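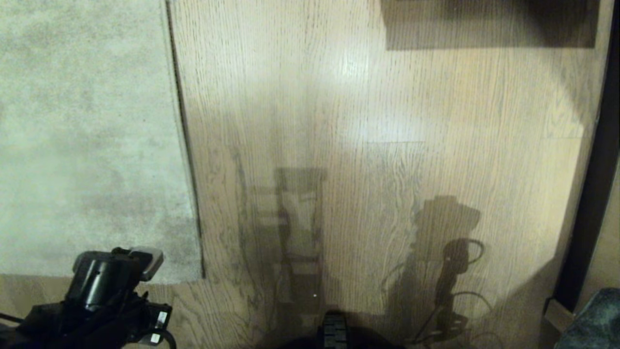

Checking the head camera and gripper cable on a tracked Galora

The Galora is a tracked base with a mast, one arm and a camera at the top of the mast. Most of the service calls we get on it come down to two things: the head camera has drifted from its calibrated tilt, or the gripper cable has been routed too tight and is pulling on its connector. You can check both in under an hour with the robot parked on an ordinary floor.

These steps are for the second version of the mast, the one with the open ladder-style back. If yours has the closed Brorketti mast, the camera steps are the same but the cable path is different, so skip steps 6 through 9.

What you need

- 2.5 mm and 3 mm hex keys
- Hook-and-loop cable ties (no zip ties)
- Masking tape
- A laptop with the Kouris service tool installed
- A flashlight

Parking the robot

1. Drive the robot to a spot where two kinds of flooring meet, such as carpet and wood. The seam gives you a long straight line to judge the camera by. If the whole room has one floor, lay down a strip of masking tape at least 200 cm long.

2. Stop with both tracks on the hard floor. Carpet lets one side sink a little, and that shows up as roll in the camera.

3. Lower the arm to the service pose. From the tool, choose Arm, then Poses, then Service. Wait for the brakes to click, then press the red stop button on the base and leave it pressed until step 10.

Camera tilt

4. Open the head view in the service tool. With the head in its home position you want to see a small piece of tread at the bottom center, and the gripper low on the left. If there is no tread in view, the camera is tilted too high. If the tread takes up a quarter of the picture, it is too low.

5. Loosen the two 2.5 mm screws behind the camera half a turn. Tilt the housing by hand until the tread just shows, then snug the screws a little at a time, alternating. Check the view again after tightening, as the housing tends to creep down.

Overhead lights can wash out a patch of a shiny floor. This is fine for setting tilt, but it will upset the automatic exposure if you go straight to calibration. Turn the robot a few degrees or switch off the nearest light. The shadow of the mast will also fall across the floor if the light is behind the robot. The calibration routine ignores it as long as it doesn't cover your seam or tape line.

Gripper cable

6. Follow the black cable from the gripper back to the wrist. There should be one loose loop at the gripper, big enough to put two fingers through. No loop means the cable will go tight when the wrist rolls.

7. Look at the connector with the flashlight. The collar should be seated all the way around. A gap on one side means it has been pulled.

8. If the loop is too small, undo the tie at the elbow and feed cable forward. Don't take slack from the camera cable. It runs through the same clip and looks the same.

9. Refasten with hook-and-loop ties. Tug each one lightly. The cable should slide a little.

Release the stop

10. Clear the floor on the arm side, including bags and cushions, then twist the stop button to release it. Run the wrist slowly from end to end with the slider in the tool and watch the loop the whole way. Stop if it catches on the jaws.

Running the calibration

11. Choose Head, then Calibrate. The head will nod six times. Stay off the floor in front of the robot while it does this.

12. Read the offset number at the end. A new unit ships with 1,478 stored. Anything up to 1,563 is acceptable. If yours is higher, repeat step 5. If it is still higher after two tries, the tilt bracket is bent and needs to be replaced.

13. Save, write the number on the service card, and restart the base.

Troubleshooting

Error 137 during the nod: the head cable is loose at the base plate. Power off, reseat it, start over from step 11.

View is fine when parked but drifts after driving: the mast bolts are loose. Use the 3 mm key, bottom pair first.

Gripper drops out only when the arm is raised: go back to step 6. We have seen this misread as a bad gripper board many times at the Torkthorpe shop, and boards got swapped that had nothing wrong with them.

Written by Anselmo Palomino. Last updated December 22, 2020.

Related articles
Replacing a worn track on the Galora base
Cleaning the gripper jaws
Charging and storing the battery pack
Brorketti mast: cable path and clip positions
Kouris service tool: first-time setup
How to read the service card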